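Home Books Authors Submissions Jobs Contact

Print this page | E-mail this page

Call for contributors: a book of household prayers and readings

Posted 2018-11-28

Clidari Press is looking for writers to contribute to a new collection of short prayers and readings for use at home. The working title is The Udthorpe Book of the Day. We want to hear from people who have written for their own parish, congregation or study group, whether or not they have been published before.

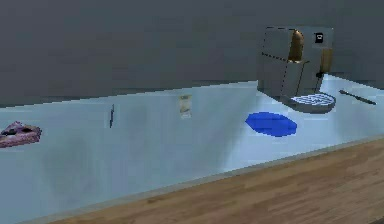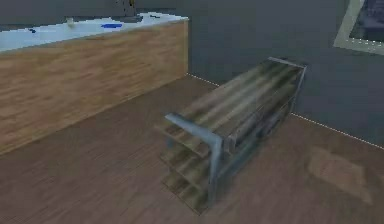

The book will follow the course of an ordinary day, from waking to lights out, and then the course of the church year. Each entry will have a short Scripture reference, a reading of no more than 300 words and a prayer. We expect most people to use it alone or with one or two others, often in a hurry, and the writing should suit that.

Clidari publishes devotional books, church history for general readers and a small list of study guides. The new collection replaces our older household prayer book, which has been out of print for several years and which many churches still ask us for. We are not revising the old text. All of the material will be new, except for a short appendix of traditional prayers that our editors will put together.

What we need

We are filling three sections at this time.

Morning and evening. Readings for the start and end of the day. These should not depend on the season. Please avoid entries that assume the reader has children, is married, goes out to work or is in good health.

Meals and work. Graces, prayers before a task, prayers for people who work nights, prayers for looking after someone who is sick. We have had plenty of offers for graces already and would be glad to see more on work.

The church year. Advent through the last Sunday before the next Advent. We have enough for Christmas and Easter. We are short of material for the weeks after Pentecost, for Ash Wednesday and for the saints' days that fall in summer.

Who can apply

Contributors may be lay or ordained and may belong to any Christian tradition. You do not need a degree in theology. You must be 18 or older and able to work in English. If English is your second language, please apply anyway; every entry will be copyedited.

We ask that you be familiar with at least one of the common lectionaries, or be willing to learn how one works before you start. Clergy who would like to send in material adapted from sermons may do so, but it has to be rewritten for reading. Spoken material is usually too long, and it tends to lean on things the listeners already know about each other.

Employees of Clidari and members of their households are not eligible.

How to apply

Send us the following:

A cover letter of one page, telling us which section you want to write for and where your writing has been used up to now. A church newsletter or a printed order of service counts.

2 sample entries, each with a Scripture reference, a reading and a prayer. They should be for different times of day or different seasons. Samples must be your own work and must not be under contract anywhere else.

The name and telephone number of one person who knows your writing. This can be a pastor, an editor, a teacher or the leader of a group you belong to. We will not call unless we plan to make you an offer.

Put your name on every page. Double-space the samples and use a plain typeface. You may send everything by mail or through the submissions form on this site, but please do not do both. Mailed samples cannot be returned.

Quotations

Scripture should be cited by book, chapter and verse only. Do not copy out the passage. The translation used in the book has not been settled, and we will set the text of each passage ourselves once permission is in place.

Please keep quotations from other authors out of the readings. A line from a hymn or an early Christian writer is acceptable if the source is old enough to be out of copyright, and you should give us the edition you took it from. Remember that a modern translation of an old writer is normally still protected.

Terms

Writers who are selected will be asked for between three and 12 entries. Payment is a flat fee for each accepted entry, paid when the final text is approved. The amount is set out in the offer letter. There is no royalty. Each contributor will also receive 2 copies of the finished book and may buy more at the trade discount.

Clidari takes the right to publish the entries in print, as an e-book and in large type. Copyright stays with the writer. After the book has been out for one year, you are free to use your entries elsewhere, with a line of acknowledgment. You may use them in worship in your own church at any time.

Contributors will be listed by name at the back of the book, and each entry will carry the writer's initials. If you would prefer to be listed as anonymous, tell us when you accept the offer.

Editing

The series editor will read every entry and may ask for changes. Most writers should expect one round of comments and one set of proofs. We may cut for length without asking, but we will not change the sense of a prayer without the writer's agreement. If we can't agree, the entry will be left out and the writer will be free to place it with another publisher.

Entries are due in August. Please do not apply if you know you will be unable to write over the summer, as we have no room to move that date.

The Adeyemi grant

Part of the cost of the book is being met by the Adeyemi Fund for Religious Writing. The fund has no say in which contributors are chosen, and applications should not be sent to it.

Questions

Write to the Editorial Department, Clidari Press, P.O. Box 899, Brurnano. Mark the envelope "Household Prayers." Questions can also be sent through the contact page. We are a small office and cannot discuss samples by telephone.

All applicants will receive a reply, including those we are not able to use.

Print this page | E-mail this page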